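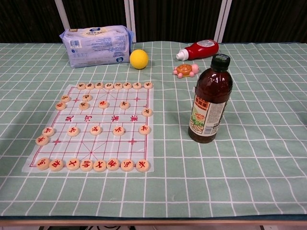

Xiangqi board on the green cloth

Hsiu-ying Lam wrote:
> Has anyone tried the opening book Madalena mentioned? I'm still losing my cannons early.

Yes, and I love it! It has 400 short games with notes, and I'm on game 40 already. The central cannon chapter is so clear — I finally see why you bring the horses out fast. Try game 18 first, Hsiu-ying, it's all about keeping your cannons behind something solid. I can bring my copy to the Flindthorpe meetup in November if you'd like to borrow it.

Madalena Mota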